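Seltbridge gets its evening gym back

The old Closta building on the east side of Seltbridge had no tenant for 4 years before Kerstin Kleinschmidt signed the lease. She had been teaching strength classes in a church hall, hauling kettlebells in and out of her car twice a night, and she wanted a room where the weights could stay put. Sarnis Strength opened its doors in August with a staff of two, a rack of secondhand barbells and a class schedule printed on one sheet of paper.

The membership is small by design. Kleinschmidt capped it at 48 for the first year so that every new member could get one-on-one coaching before joining a group. Most of them had never lifted a barbell. Several had quit bigger gyms after a month or two.

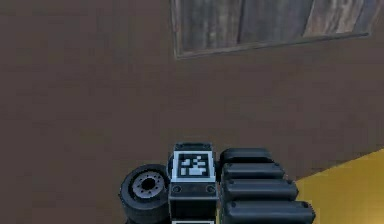

Do you need to be in shape before you start?

Coaches at Sarnis take people at whatever level they walk in with. The first two sessions cover how to squat, hinge and press with very light weight, and the load goes up only when the movement looks steady.

Raed Najjar joined in the first week. He drives a delivery route and had a sore back most mornings. "I figured lifting would make it worse," he said. "Kerstin had me picking up a light kettlebell off a box for three weeks. I was bored, to tell you the truth. Then I noticed I was getting out of the truck without holding the door."

Najjar now trains on the late schedule, which starts after most shifts in town let out. The late class is the one that fills up. Abla Nimri coaches it, and she keeps it simple: a warm-up, one main lift, one or two smaller ones, then a short finisher on the rowers. For members on a travel week she writes a plan that needs no equipment and fits in a living room.

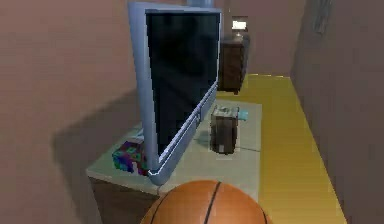 Home workouts count toward the weekly goal.

The weekly goal is a newer idea. Members log their rowing meters on a clipboard by the desk, with 2000 as the target for beginners. Ailsa Cruickshank, who is retired and trains in the mornings, passed it in her second week and has since asked for a bigger number. She also walks the river path with two other members when the weather holds.

Money is tight, as it is for most small gyms. Rent takes the largest share, and Kleinschmidt still teaches at the church hall on the side. She turned down an offer to add tanning beds. What she would like is a second squat rack and a better heater before winter.

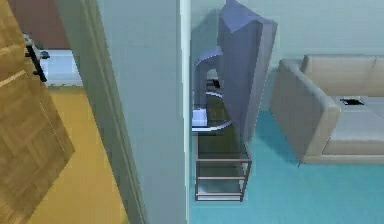 She is also thinking about teenagers. Iara Iturra, who coaches track at Sayegh, has asked whether her sprinters could come in during the off-season, and the two are working out a time that doesn't crowd the morning group. Nothing has been signed. Iturra wants her runners to learn the basic lifts from someone who will stop them when their form slips, and she plans to sit in on a class first.

Drop-ins are welcome at the morning sessions. The late class is full, and there is a waiting list at the desk.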